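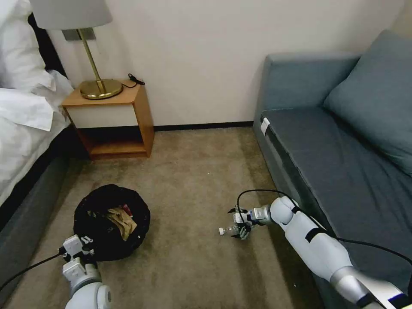

Clear plastic bottle and an open trash bag on the carpet between the bed and the sofa.

Trash and Recycling in Your Room: Guest Questions
Hotico Dudholm, updated July 10, 2021

Where do I put my trash?
Paper, wrappers and other dry items can go in the black bag. Leave it open on the floor or tie it when it's full. Housekeeping takes it either way.

Do plastic bottles go in the same bag?
No. Stand empty bottles by the door with the caps on. They are sorted downstairs. If a bottle still has something in it, please pour it out in the bathroom sink first.

How often is the room cleaned?
Stays of up to 2 nights are cleaned after checkout. On longer stays we come every other day. Trash is picked up daily before 9 a.m. if you put the bag in the hallway.

Can I get more bags?
Yes, at the front desk. There is no charge.

I spilled a drink on the carpet. What should I do?
Blot it with a towel and call extension 18. Please don't scrub or use your own cleaner. We don't charge for ordinary spills.

Can I eat on the bed or sofa?
You can, but put a towel down. White bedding that can't be washed clean is billed at $30.

I think I threw something away by mistake.
Call the desk right away. Bags stay in the storage room until the evening pickup, and Nayara Marinho in housekeeping can look for yours by room number.

What about glass, batteries and food?
Glass goes with the bottles. Bring batteries to the desk. Tie food scraps in a small bag before they go in the trash.

Who do I contact with a complaint?
Stijn Verstraete, front office. Leave a note at the desk at any hour.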